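Subject: Re: [cell-users] Gripper reports object held after release on stacking task

On 9th June the Dimden bench wrote:

> We are seeing the hold flag stay true after the open command on the
> block stacking job. The arm then retracts with the fingers still
> partly closed and takes the top block with it, or knocks the stack
> over. No fault is raised. Restarting the program clears it for a
> while. Has anyone else had this with the Umov driver, and is it the
> gripper or the driver? We have swapped the gripper once already and
> it made no difference.

We have had it too, on the Zapata cell, and I think I can tell you where it comes from. It is neither the gripper nor, strictly, the driver. It is the way the two time out against each other when the arm controller is busy. Long message, sorry. The short version is at item 4 if you only want the workaround.

1. What we run

One arm, two-finger gripper, fixed white table, soft blocks. The job is to pick a blue block, put it on a pink one, open, retract straight up, go home. Driver is Umov, sequencing is done in Fevero. Gripper commands go through the tool connector at the wrist, so they share a link with the wrist camera status messages. That matters below.

We started the long run in April with the stock settings. Over 805 cycles we logged 19 bad retracts. In every one the arm left the stack position before the fingers had finished opening. The result depends on how far they had got. If they were nearly open, the block was dragged sideways and usually stayed up. If they had barely moved, the block went up with the arm and fell off partway to home.

The point in the cycle to look at is the one where the upper block is on or just above the lower one and the fingers are still on it.

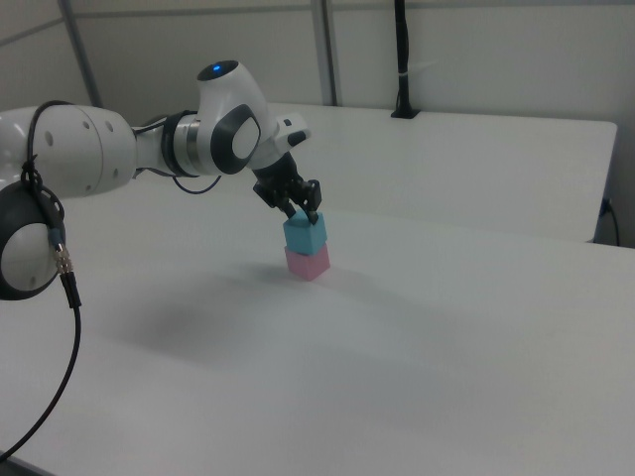
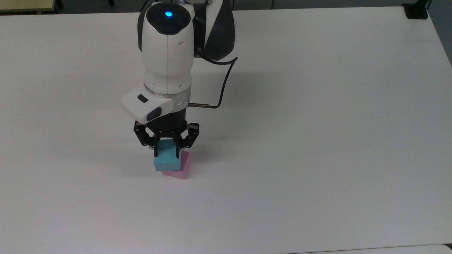

At that point Fevero sends open, and then waits for one of two things: the hold flag going false, or the wait timer expiring. The default on the timer is short. When it expires, Fevero does not raise a fault. It writes a line to the log at debug level and moves on to the next step, and the next step is the retract. If you run with the log at the default level you will never see the line. I assume this is why you report no fault.

2. Why the flag is late

The gripper itself opens on time when it gets the command on time. I checked this by driving it by hand with the arm stationary, and could not get a late open at all.

With the arm in motion or just settling, the open command can sit in the driver queue. Umov puts gripper writes and status reads in the same queue, first in, first out. If there is a backlog of status reads, the write waits behind all of them. The worst delay I measured between Fevero sending the command and the driver putting it on the wire was 786 ms. The timer had long since run out by then.

So the hold flag in your message is probably telling the truth. The fingers are still closed because the gripper has not been told to open. The wrong part is that the arm moves anyway.

Restarting the program empties the queue, which fits with what you see after a restart. Swapping the gripper would not be expected to change anything.

3. How to confirm it on your bench

Set the Fevero log to debug and search for the wait timer line on the release step. If it is there on the bad cycles and missing on the good ones, you have the same problem. If it is missing on the bad cycles as well, you have something else and I would like to hear about it.

Also log the queue depth in Umov at the moment open is sent. Ours was in single figures on good cycles and well over a hundred on bad ones. The worst had 152 entries waiting.

Do this at reduced speed and with the stop button within reach. A retract with a block in the fingers is harmless with foam. It would not be with a heavier part, and I would not run the same program with anything else until this is sorted out.

4. Workaround

Three changes, in the order I made them.

First, on the release step, set the action on timer expiry to stop. It is a per-step setting and the default is continue. This alone removes the hazard. The job will halt more often, but it halts with the arm where it is.

Second, lower the status poll rate for the wrist camera. Nothing in our job uses it during placing, so I turned it down as far as it goes. Queue depth dropped straight away.

Third, add a check before the retract that the finger position is past a threshold, and do not rely on the hold flag by itself. The flag goes false as soon as contact is lost on one side, and with a soft block the other finger can still be touching. I use 2 mm beyond block width on each side. You may need more if your blocks are worn.

With all three in place we have not had a bad retract. The run is shorter than the first one, so I would not call it proven. The job did stop twice on timer expiry in the first few hours. Both times the queue was deep, and both times it was because I had left a diagnostic client connected and polling.

5. What I have not looked at

Whether the same thing can happen on the close command. In principle it should: close sits in the queue, the timer runs out, the arm lifts without the block. We have a few empty picks in the log that I had put down to block position, and I have not gone back through them yet.

Whether a separate queue for writes is possible in Umov. I had a look at the source and the queue is created in one place, so it may not be much work, but the ordering of writes against the stop command would need care. I would rather somebody who knows that code did it. I will open a ticket with the logs attached.

I also have no results from a cell where the gripper has its own link and does not go through the wrist connector. If anyone on the list has one and can run a few hundred cycles with debug logging on, please post the queue depths.

For the Dimden bench: please send your driver version, the poll rate you are using and the expiry action on the release step. If the last one is set to continue, change it before you run again.

Zapata cell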